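Zetano Pocket Stand for Phones

I went through a silly number of phone stands before I started selling this one. Most of them were fine on day one and droopy by the end of the month, and I got tired of watching recipe videos slide slowly toward the counter. The Zetano is the one I kept, so it's the one I stock.

It folds down to 15 mm thick and weighs 278 grams, so it has enough heft that tapping the screen doesn't make the whole thing wobble. The hinge holds wherever you leave it – low for typing, high for video calls.

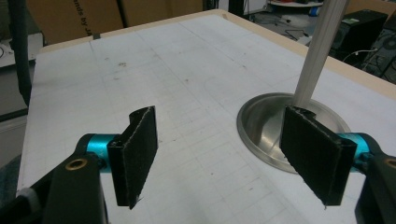 It takes phones with a case on, too, even the chunky ones. I use mine with an Android phone in a thick rubber case and there's still room for the charging cable to come out the bottom. Small tablets work in portrait if you're gentle. I wouldn't put a big one on it.

The arm is from Rundus and the base comes from Kokero, and I put them together myself in batches of 10. The last version, back in April, had a stiffer hinge that some of you told me needed two hands. I loosened it a bit and I like it a lot better now!

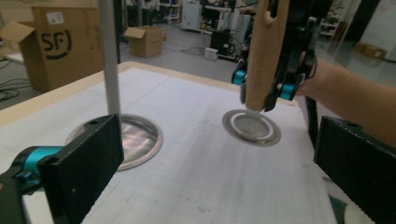
People ask me where to put it, and my answer is anywhere flat and not too crowded. The base wants a clear spot about as wide as your palm. A big white work table with a grid on it is great for this because you can line the stand up with the squares and put it back in the same place every time (handy if you shoot overhead clips with your phone). Move any round metal dishes over a little first, so you don't catch them when you swing the arm down.

Comes in black or gray. Spare rubber feet are in the box.

I've sent out more than 200 of these so far. Orders ship from the Selvanayagam store, and returns go back to the same address.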